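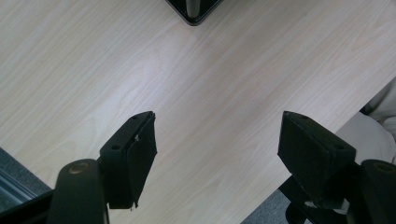

How good is the Haron protocol planner for a small embassy or consulate?

It handles guest lists and order of precedence well, and it is weak on anything that has to be printed.

I run events for an honorary consulate, and we had been keeping everything in a spreadsheet that only my predecessor understood. We started with Haron in January and have used it for 11 events, the largest a national day reception with 165 guests.

Setup took two afternoons. You import your contacts, give each a rank or office, and the program sorts them. The default order puts ambassadors by date of credentials, then chargés d'affaires, then consuls. You can change this, and we had to, as our host city places the mayor higher than the template does. The setting is under Local Rules and stays put once saved.

Seating is the best part. Drag a name to a chair and Haron flags it if a junior guest ends up above a senior one. It also warns you when a guest has no interpreter within reach, if you filled in the language field. My colleague Bo-ram Kwon does the dinners and says she would keep it for that alone.

Titles are less reliable. "His Excellency" was dropped from six of our records during import, and there is no bulk edit, so I fixed them one by one. Former ambassadors are treated as private citizens unless you add a courtesy rank by hand.

Place cards come out with the margins off on our printer. Long names run onto a second line and cannot be shrunk individually. We now export the list and make the cards in a word processor.

Support is by email only. Lucinda Greenberg at the help desk answered both of my questions the next working day, and the advice was correct.

We also tried Irnis before buying. It prints better cards, but its precedence list could not be edited at all, and that ruled it out for us.

Haron is worth the money if you host more than a few formal dinners a year. For an office that holds one reception and sends out a few notes, a spreadsheet will do. I have asked them for bulk editing of titles and was told it is on the list, with no date given.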